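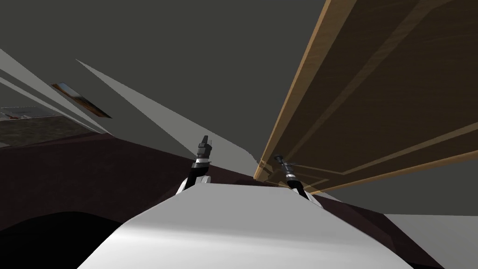
Freight > Road > Security and Loss > Curtain-sider slashings at Cledlow truck stop

Forums New posts Members Search

dockhand419
Two of our trailers had their curtains cut overnight at the Cledlow stop. They took nine cartons of small appliances from one and nothing from the other. Has anyone else been hit there? Our carrier, Quispe, wants us to move to hard-sided trailers on that lane.

M. Puma
We lost a part load there in June. Same thing, an L-shaped cut low on the offside. They look first and only come back if they like the load.

backhaul_ed
Hard sides cost us 900 a month more per trailer when I last priced it. I would change the parking first. Cledlow has one camera on the fuel lane and none on the back rows.

dockhand419
Parking is the driver's call once he is out of hours. I can't tell him to drive another 40 minutes.

backhaul_ed
Then plan the route so he isn't out of hours at Cledlow. Leave the depot earlier.
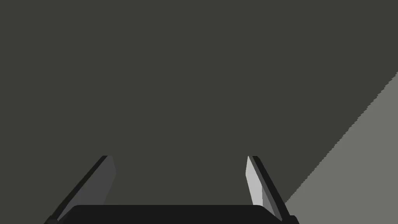 Does the carrier's insurance pay when a curtain is slashed at an unsecured stop?

It depends on the parking clause. Many policies cut or refuse the claim if the trailer was left overnight outside a guarded or fenced site, so read the wording before you book the load.

M. Puma
Ours had that clause. We got 2000 back on a much bigger loss – and it took months.

tautliner
I don't agree that planning fixes it. Customers set the delivery slots. We went to anti-slash curtains from Pomelik and they still got cut, but nobody has got through one yet.

backhaul_ed
Fair enough on slots. Still cheaper to ask for a different one.

Comments

Aurelia Hubmann: We back the trailer doors up to a wall, but that does nothing for the sides.

Grurnetti: Report every cut, even if nothing is missing. The police here only log it if you call.

rowfive: Is the fence at Cledlow still down on the north side?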